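About us

Nakitex is a robot servicing and testing firm based in Bollbridge, with a second workshop at Sovetcombe. We check, repair and retest humanoid robots and robot arms for companies that use them.

How we started

The firm grew out of an accident. In June, at the Mirani packing site, an arm failed to stop when its guard gate was opened. A worn cable had kept the stop signal from reaching the controller. The arm struck a trolley and pushed it 385 mm into the walkway. There were no injuries, but the fault had been logged twice before and cleared each time by a restart. Our founders were called in to find the cause, and stayed on to write the test routine the site still uses.

What we do

Every robot we take on is run through 3000 handling cycles. We look for dropped items, late stops, loose cables and hands that grip harder than they were told to. If a robot fails a stop test, it is switched off and does not run again until the cause is found. A restart does not count as a repair.
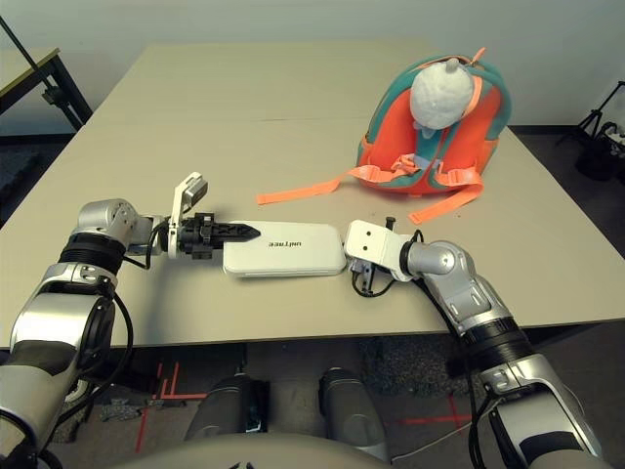

We also publish our own failures. Last year we recorded 5 at Sovetcombe, including a wrist joint that let go under load. The reports are free to read, and paper copies can be had from the Bollbridge office, open Monday to Friday until 5 pm.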